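Workshop > Tips > Robots and automation > Handheld gripper rules

Quick rules for the handheld gripper, written up fast because Danuta Michalski asked for them before the new people start. Most of it we learned at the Arnthorpe bench. Add to it if something's missing.

Before you pick it up

Check the screws. All of them, both plates. Finger tight is not tight, use the small driver. If one keeps backing out, a dab of the medium threadlocker, let it cure overnight.

Wipe the square markers. Dry cloth only. No alcohol, it lifts the black. Scratched marker = new marker, don't touch it up with a pen. And don't swap left and right, the patterns are differnt and the software cares.

Look at the ribbed pads. Cracked or shiny, change them. Change both together even if only one looks bad. Spares are in the Kurek drawer, second one down.

Open and close it 20 times with nothing in it. Any grinding, stop and tag it.

Sleeves rolled, lanyard off, long hair tied back. Yes even for a short run.

Setting up the job

One task per run. Write it on the sheet before you start, not after.

Park the thing you're going to grab so it can't slide. Clamp it or weight the base. A tall board with a handle on it will tip if you pull from the top, so get somebody to push on it first and see.

Curtains clipped all the way along the top. A sagging curtain moves every time the door opens and you'll be redoing the run.

Same lights every time. Ceiling lights on, desk lamp off. If a tube starts flickering, stop till it's replaced.

Foam letters stay where they are. People keep straightening them. Please don't, Sanne Mertens has the positions written down and has to redo the sheet.

Closing on a handle

Come in square. Jaws either side, gap even, then close. If you come in crooked one jaw hits first and shoves the whole thing over.

Upright handle, upright jaws. Sounds obvious. Still the most common mistake on the sheets.

Slow for the last 2 inches. Count it in your head if you have to.

Don't squeeze past contact. Stop when both sides touch, then move.
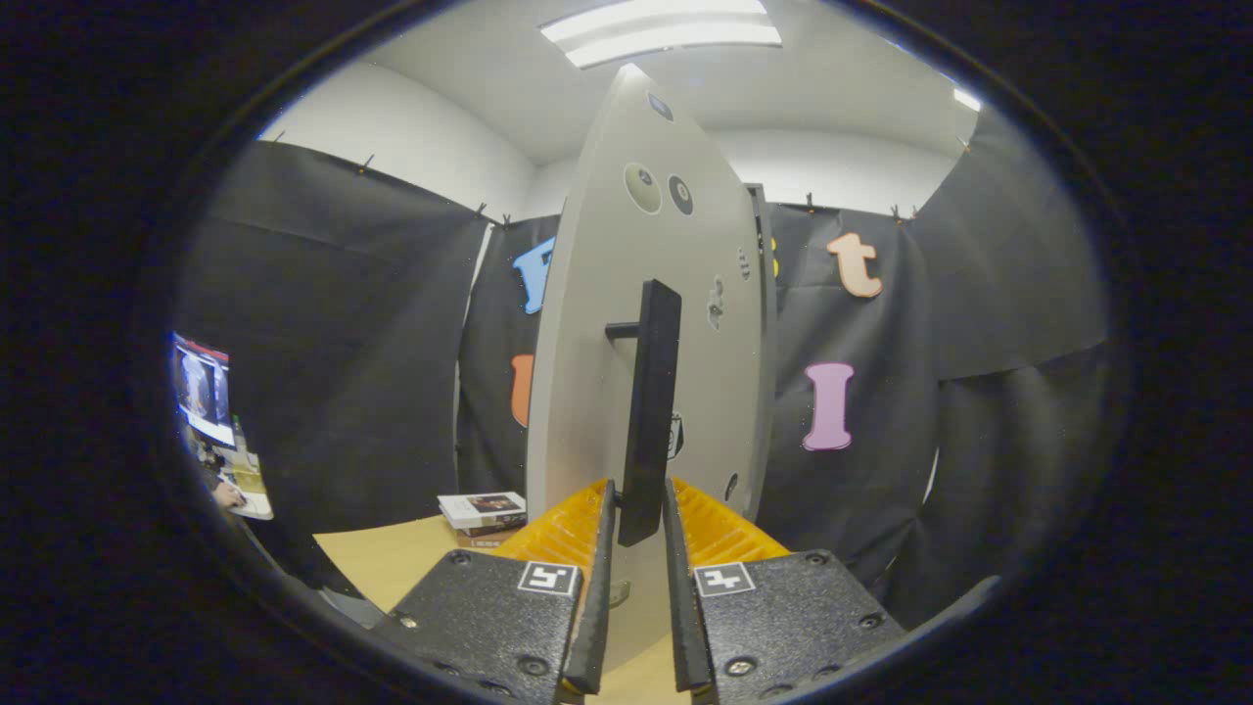 Keep your wrist straight while you pull, and pull with the arm. Twisting puts all the load on one pad and that's how they split. Anything over the weight written on the Sikix card, don't lift it, slide it or leave it.

Let go before you back away. Open fully, wait a beat, then back off straight. Catching a jaw on the way out counts as a failed run, mark it.

Afterward

Gripper goes on the hook, jaws open. Never face down on the bench.

Log the number of closes. Pads get changed at 3000 whether they look fine or not. Screws get a proper going over every 200.

Bad runs get kept and marked bad. Don't delete them.

If you drop it, say so. Goes back to Udham for checking, takes a couple days, use the spare meanwhile. The spare pulls a little to the left so check the zero agian before you start.

Next update in September, when the new pads come in.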